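Paltus Glove and Fingertip Kit
For home-built and shared-workshop humanoids

Your robot has two perfectly good arms and the grip of a garden rake. Paltus is our answer: a pair of slim black gloves, white fingertip markers, wrist straps and more black cable than you think you need. You will need it.

The kit was worked out on Gidano, the workshop humanoid at Tuhiwai, over a winter of dropped flannels. Fitting takes an evening, or two if you read the instructions afterwards.

In the box
Gloves, one left, one right (check before gluing)
Fingertip markers and spares
Wrist straps
Cable, 400 cm per arm
Printed booklet, 73 pages, index missing until February

Good for
Cloths, towels, socks and other things that don't mind being dropped. Please don't start with eggs.

Folded cloths in a wicker basket make a decent first exercise. Leave slack at the wrist so the arm can reach the far side.

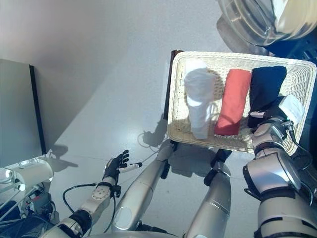
Ordering
Part no. 852. Sold by Nemari in pairs only. Left hands alone are not available, however nicely you ask.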